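Notes from the Quilt Room

Well, September crept up on us again, and the long tables at Olvera Hall are full most evenings (bring a cushion, those folding chairs have not gotten any softer over the summer!). We're piecing the winter raffle quilt in the Skaltska pattern this year, the one with the leaning diamonds that so many of you asked for after the spring show. It takes 400 diamonds, all cut on the bias, so please starch your fabric before you cut and go easy with the iron.

The blues have caused the most talk. We started out with a pale one from the Ivia mill ends, and it was pretty enough, but it vanished next to the cream. After a good deal of holding scraps up to the window and changing our minds, we've settled on navy for the background, with rust and gold for the diamonds. I've come around to it completely, and I was the last holdout. 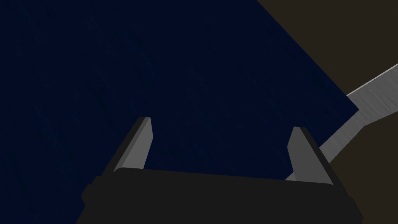
Dark navy blue, like our background color for the winter quilt.

We still need 4 more people for the hand-binding, which starts once the top is basted. Beginners are very welcome, and there will be soup. Raffle tickets are at the front desk in Indden, and we had roughly 1000 left when I last looked in the drawer, so do take a book or two home for the neighbors.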